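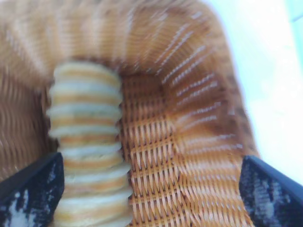 A cycle time is the only honest number at an open day, one visitor told the Zalden engineers, and they declined to give it. I think they were wrong. Crackers in a wicker basket are a fair test of grip force, and the Narnitz cell deserved a log beside it: picks attempted, picks dropped, operator resets. I stayed for two sessions and left with a brochure. Publish the log in May.

Comments (2)

drerkden48: Breakage rate too, please.

Marulanda: Four resets in my session.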